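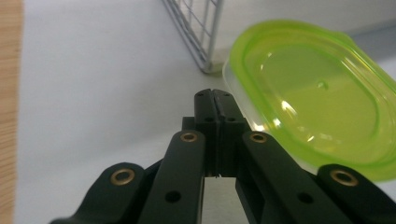
Two black fingers, closed.

How a Canceled Series Gets Counted

May 16, 2020

By Sosina Yimer

Viewers of "Drelton" learned in March that the drama would stop after 3 seasons. The listings sites took longer to agree. One major guide still carried the show as "returning" weeks later, and another had moved it to "ended," a label it also uses for series that finish by choice.

The difference matters to anyone who plans viewing around a guide. Most sites work from the same few feeds. A feed holds one status field per title, and the field changes only when a network files a notice. Networks file renewals quickly. Cancellations are often left to lapse - the option date passes, the cast is released, and no notice is sent.

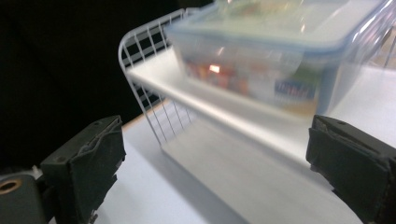

What the status field leaves out

Trivden, a small service that tracks scripted television, reviewed 2208 series pages this spring. On 934 of them, the status was older than the latest public statement from the network or studio. Most of the errors were minor: a premiere listed by year only, or a midseason break marked as a finale.

Split seasons caused the worst confusion. "Agudelo" aired its second season in two blocks, and some guides numbered the second block as season three. Recording software that relied on those numbers skipped the opening episode of the block. 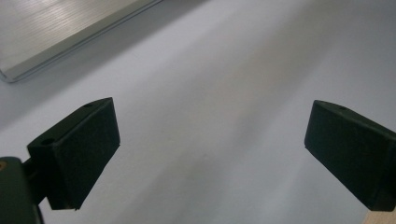 Dark gripper fingers over a pale surface.

Countdown pages add a further problem. A timer needs a date, so a page without one may fill in the anniversary of the last premiere. The date looks firm and has no source behind it.

"Lustell" shows the better method. Its page gives the last confirmed air date, the name of the source, and the day the entry was checked.

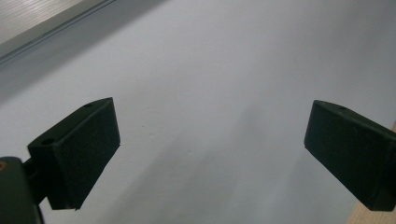

Where those items are missing, the network's own press schedule remains the safer guide. It normally covers the next two weeks, with late changes marked beside the time slot.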